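# Jewellery box proves a worthy opponent at Rutov open day

August 1, 2026
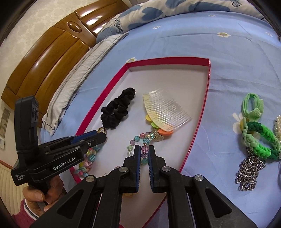 *Sorting hair accessories and beads with a pair of hand-held grippers at the Atomis open day.*

Anyone who came to Saturday's open day at Atomis hoping for lasers went home with a new respect for scrunchies. The Rutov firm let 172 visitors in to see how it gathers material for teaching robots household chores, and the chore in question was tidying a box of bracelets, combs and hair ties.

Programme lead Albertina Frade told the crowd that people do the work first, with grippers in hand, and the machines learn from the recordings later. Her team has put together 145 sessions on small, fiddly objects so far. Beads are the favourite, she said, in the sense that everyone has a favourite traffic light.

Visitors could then have a go themselves. Of the 27 who signed up, 2 finished inside the time limit. Retired watchmaker Arnaldo Henriques was not among them. "Forty years with tweezers," he said, "and I was beaten by a necklace."

The colour of the prize ribbon drew some debate – it was either grey or a very tired green – but the sausage sizzle was well reviewed. Atomis plans another open day in October, when the subject will be socks.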